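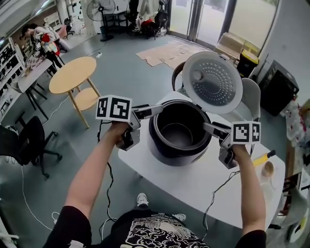
Trallo, a furniture rental company serving small offices, schools and community kitchens, will open a second warehouse in the Muriithi district in April. The new building will let the company deliver to customers on the north side of the city the day after an order is placed. It will also give Trallo room to store round tables, which the company has kept in short supply until now. A white round table is the style customers ask for most, and it will be stocked at the Muriithi site in three sizes.

The warehouse will open with 788 tables and a matching supply of stacking chairs, shelving units and rolling carts. Trallo's first warehouse will stay open and will keep handling long-term office rentals. Short rentals, from one night to six weeks, will move to Muriithi.

"We were turning away orders for round tables every spring," said Gerrit Mathebula, managing director of Trallo. "They take up more floor space than folding tables and we had nowhere to put them. The new building fixes that, and it puts our trucks closer to the people who book at short notice."

Trallo currently has 389 active rental accounts. Schools make up the largest group, followed by offices and event organizers. Prices for existing accounts will not change when the warehouse opens, and customers do not need to sign a new agreement. Orders already booked for April will be filled from whichever site is closer to the delivery address.

The Muriithi building was used for paper storage before Trallo signed the lease. It has two loading docks and a covered yard. Viselex, a local contractor, is replacing the lighting and putting down a new floor in the repair area. That work is on schedule - the last section of floor will be finished before stock is moved in.

Repairs have been done by an outside shop for most of Trallo's history. At the new site, a small in-house team led by Ivana Ibarra will refinish tabletops, replace feet and casters, and check every table between rentals. Tables that can no longer be rented will be sold from the yard at reduced prices.

"A chipped edge used to mean a table was gone for two weeks," Ibarra said. "We expect to have most of them back on the shelf in a couple of days."

Customers will be able to collect small orders themselves. The pickup counter will open at 7 a.m. and close at 4 p.m. on working days. Pickup orders are limited to what fits in a single vehicle, and a deposit of $70 will be charged and refunded on return. Trallo staff will help with loading.

Booking will continue through the company's website and by phone. Kimutai Kirui, who has managed dispatch at the first warehouse, will run day-to-day operations at Muriithi. Drivers' routes are being redrawn, and customers with standing weekly deliveries will receive a note with their new delivery window during the month before the move.

About Trallo

Trallo rents tables, chairs, shelving and carts to offices, schools, kitchens and event organizers. Delivery and setup are included in all standard rentals.

Media contact: Mohcine Bensaid, Trallo press office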